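Wallberg Folding-Free Work Table, White

From $83 at Skokier, legs included

Hi, Glykeria Chrysikopoulos here, I write up the furniture pages for the shop. I've had two of these Wallberg tables at my end since December and I like them a lot more than I expected to like a plain white table!

So what do you get? A big rectangular top, all white, on legs that stay put (no hinges, no folding, hence the name). It's 27 inches deep and comes up to a good height for standing jobs if you add the Drakos risers. I sort beads on mine, wrap presents on it, and once laid out a whole quilt across the pair.

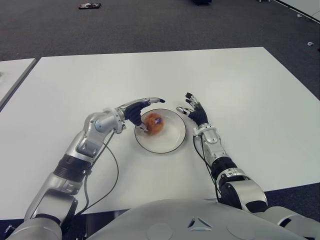
Putting it together took me one evening, mostly as I kept stopping for tea. The leg bolts are all the same length, thank goodness, and the wrench in the box is a decent one. Snug everything up by hand first, then go round again once the table is on its feet.

Light is the thing people write to me most about. A white top bounces a lot of it back at you, which I love for threading needles and finding tiny screws, but it can be a bit much right under a strong lamp. It gets very bright, and even black rubbery fingertips stand out sharply next to a white surface like that.

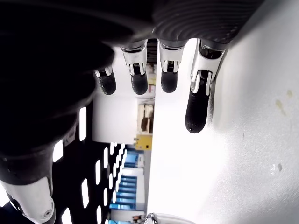
If you have a dim room, go for the white every time. Anything dark you put down beside it, say the black fingertips of a robotic hand, shows up straight away, and so do pins and bits of thread. If your room is already sunny, the Brerska desk mat takes the edge off. I keep mine rolled up on a shelf and only bring it out for long afternoons.

Cleaning is easy, a damp cloth and a drop of dish soap. Marker needs a second go (ask me how I know) and I wouldn't leave a hot mug sitting on it.
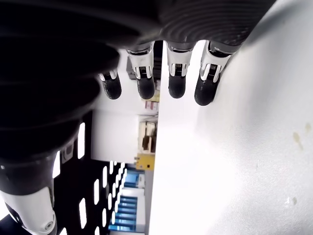

Shipping is flat to your door, and the box weighs 26 pounds, so one person can get it up the stairs with a rest on the landing. Want to push 2 together? Order the joining clips at the same time, they go in the same box and save you the extra postage.

Page updated 8 January 2023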